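My youngest turned the playroom into a swamp of plastic again in January, and while I was on my knees fishing a car out from under the radiator I thought, for maybe the 100th time, surely a machine could do this by now? I put the question to my friend Mawar Tambunan, who works with robot arms all day, and she laughed (kindly!) and said she'd happily take mine if I'd settle for one toy at a time.

Folding towels, loading a dishwasher, picking up blocks... the trouble, she says, is that everything is squashy or tangled or half under something else, and a toy bin is all of those at once. My five-year-old sorts hers without looking, while singing. I'd still pay good money for slow, though. I'd leave it running all night and go to bed!

Sorting toys, from Mawar: 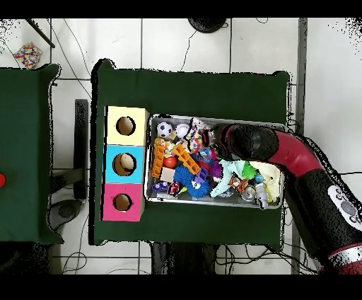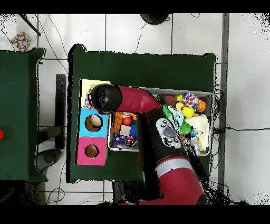 Red arm, a whole lot of toys, and yellow, blue and pink boxes at the side.

Contact | Copyright Plitell | Back to top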